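Subject: Re: [vrettos-supporters] Away allocation for Zerkow, and the coach

February 9, 2012

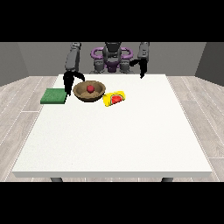 1. Tickets

On the allocation question, an earlier message said:

> Zerkow gave us 400 last season and we sold the lot.
> Why are we only getting 200 this time? Has the club
> asked for more? Also is the cup tie at Pretadden
> still counting towards loyalty points?

The figure of 200 is the initial allocation. Under the league rules the away club can request a second batch once the first has sold, provided the request goes in 9 days before the match. Vrettos did this in January for the Cletska game and the extra tickets arrived by post.

The lower tier behind the goal at Zerkow is shut for work on the drainage, so a second batch would be in the side stand. Those seats are unreserved and the view of the near corner is poor.

Pretadden does count. Points go on when the ticket is bought, including for a match later postponed. Anyone who took a refund loses them.

2. Coach

Departure is from the ground, main car park, 4 hours before kick-off. The pick-up at the station has been dropped. Names by reply to me off list please, with a phone number. Under-16s need an adult travelling with them.

3. Kick-off

Still Saturday as printed. The pitch inspection is in the morning and I will post the result to the list.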